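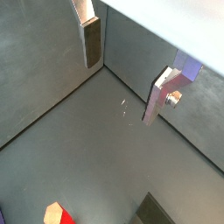 Why would a robot push against a wall when it could simply stop?

A robot pushes against a wall when its program says the wall is somewhere else. It was told to reach a certain spot, it hasn't reached it yet, and so it keeps trying. You might do the same on a dark landing with a door you thought was open, although you would probably say "ow" and the robot wouldn't.

The robot in this story is called Venus. It works at Rathjen, a workshop in Stamholm, where its job is to pick up small parts inside a grey box with walls. It has two metal fingers and no thumb. Most of the time it does the job well, and very slowly, and people walk past without looking.

Then one Tuesday it tried to put its fingers through the side of the box.

What went wrong

Someone had cleaned the box the evening before and put it back five millimetres to the left. That is less than the width of a pencil. You wouldn't notice it, and neither did they.

Venus noticed even less. A robot like this keeps a kind of map, made of numbers, that says where the floor is and where each wall begins. The map is kept in a control program called Trirkar. Trirkar still had the old box in the old place. So when Venus was sent to fetch a part lying close to the right-hand wall, the map said there was plenty of room to slide down beside it. The wall disagreed.

The fingertip touched the wall and the arm kept going. Inside the arm are motors, and each motor can feel how hard it is having to work. Trirkar looks at those motors 60 times every second. If one of them is straining, the program is supposed to stop everything. This is called a protective stop, and it is the reason robots don't end up with their own fingers tied in a knot.

The stop did come, but late. The limit had been set high for a different job, one with stiff parts that needed a good shove, and it had never been turned down again. By the time Venus gave up, one finger was slightly bent and the screen was showing error 1046, whose full explanation in the manual is "unexpected contact". Well, quite.

So there were two mistakes, one on top of the other. The box had moved, and the safety limit was wrong. With the limit set properly, the moved box would have caused a small bump and a bit of grumbling. Engineers find this a lot. Big faults are often made of little ones that happened to meet.

Was it dangerous?

For the finger, yes. For people it could have been, if somebody had been reaching into the box to pick something out. A robot arm pushing too hard doesn't know whether it is pushing on plastic, metal or a hand. That's why Rathjen has a rule that no one reaches in while the arm has power, even if it has been standing still for ages. A robot standing still may only be waiting for its next instruction — it looks exactly the same as a robot that is switched off.

Picking up a long part

Long parts make all this harder. When the fingers close on a rod, the robot has in a way grown a new finger, and the map needs to know how far it sticks out. Forget to tell it, and the arm may stay clear of everything while the rod pokes into the floor. 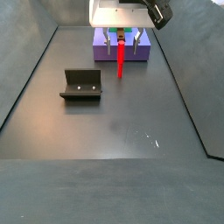 Wolfram Oltmanns would rather the whole thing were blamed on the box. He says that a box which can be put back in the wrong place will be, sooner or later, and that no amount of clever programming beats a couple of pegs to hold it still. Vidar Holmgren agrees about the pegs but wants the robot to check as well, by touching each wall very gently every morning before it starts.

They argued over this for most of a lunch break and then did both. The pegs went in first. The morning check takes five minutes, during which Venus goes round the box prodding things like someone choosing a melon.

Words to know

Gripper: the part of a robot that holds things.

Protective stop: when a robot halts itself after meeting something it didn't expect.

Calibration: checking that the robot's numbers match the real world, and changing the numbers if they don't. Changing the real world also works, but you may need a drill.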